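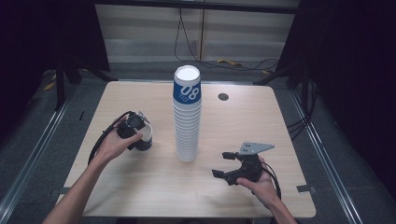 Can a machine stack paper cups as reliably as a person who works behind a counter? For single cups placed on a clear table, the answer from our trials is mostly positive, but for a tall nested stack it remains weak.

Feb 26, 2025
Stamatia Tzanetos, Wiroj Klinhom, Fotis Gavalas

4. Cup handling

Stacking looks like a small chore, and for this reason it is often left out of the tests for household robots. We included it in the Metomden task set together with 4 other counter tasks. Figure 1 shows the cup task with two hand-held grippers, one of them holding a cup with a dark blue body and the other one empty.

The policy was trained on 60 demonstrations and tested in 40 trials. Most failures came at the moment of release. The rim of the new cup touched the stack on one side only, and the cup stayed tilted. Klinhom proposed a slower approach, which helped with short stacks but made each trial up to 30 seconds longer. We do not consider this speed acceptable for a café.

Figure 1. Cup stacking task with a tall stack of white paper cups on a light wooden table.

We use cookies to improve your reading experience. Accept / Manage settings

Last updated in April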